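About Murnwood Table

Murnwood is a small shop in Salbridge that sells colored glass dishes and printed tablecloths for the home. We opened 11 years ago with one shelf of dessert bowls and now keep nearly 1,000 pieces in stock. Ribbed red glass with a wavy rim and a gold edge is what most customers ask for. 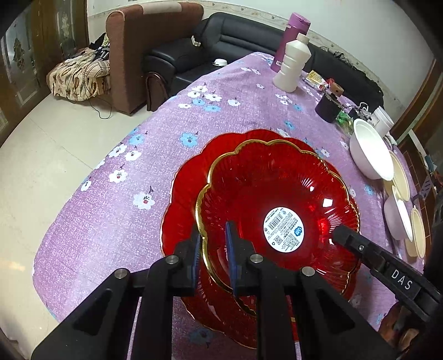 Can I buy a single bowl, or do I have to take a set?
Single pieces are fine. Sets cost a little less per piece, and we can usually match a size you already own if you bring it in.

Our buying is done twice a year, in March and again in the fall. Each delivery is unpacked on a covered table and every rim is checked by hand. Chipped pieces go back. Stickers stay on until the dish is sold, and they come off easily with warm water.
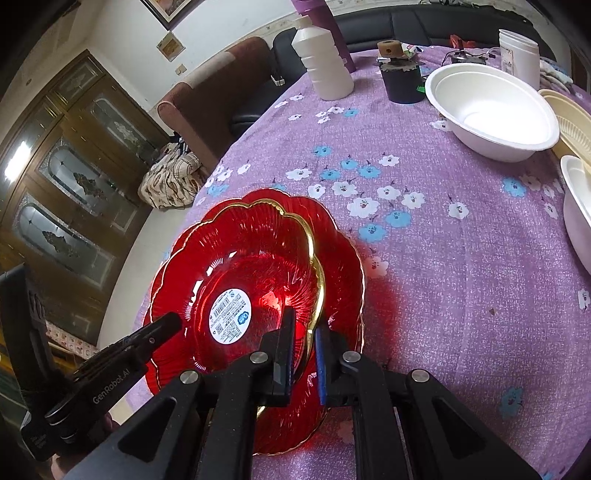 We also carry the Kauppinen line of clear tumblers and Muta table linens, which come in 34 prints. Gold-edged glass should be kept out of the microwave and washed by hand with a soft cloth. If a dish breaks on the way home, bring the receipt within 3 weeks and we will replace it.

The shop is on the ground floor, with parking behind the building.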